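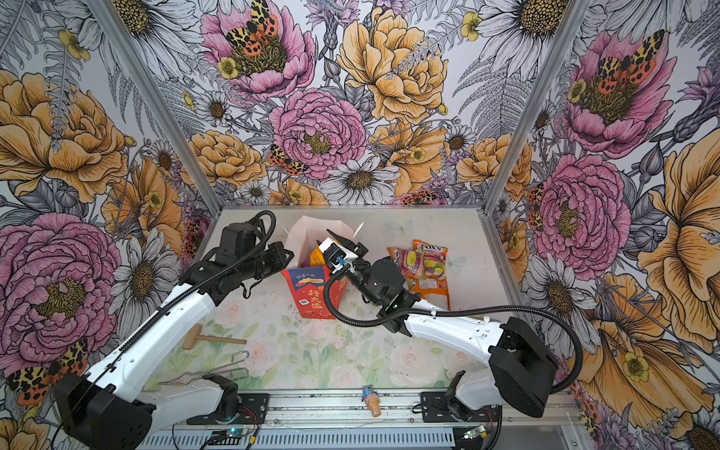 Birger Berge objected to the wallpaper claim early on, remarking that a busy floral print makes any small surface look fuller than it is, and that people asked to judge how messy a table is may be judging the walls. We think he has a point. Figure 3 shows the patterned setting, with peonies, daisies and spotted tiger moths on three walls and a much fainter rose print on the tabletop, where snacks and small objects are laid out.

4.2 Does the pattern matter?

The usual claim is that strong patterns make clutter harder to notice. Our 179 raters gave little support for it. Scores for the floral and plain settings differed by up to 7 points on a 100-point scale, and the gap shrank when raters saw the plain setting first -- hardly what the claim predicts. Berge's version fared no better. We would not advise anyone to choose wallpaper on the strength of these numbers, or to strip it.

Figure 3. Floral setting with snacks and small objects on the table.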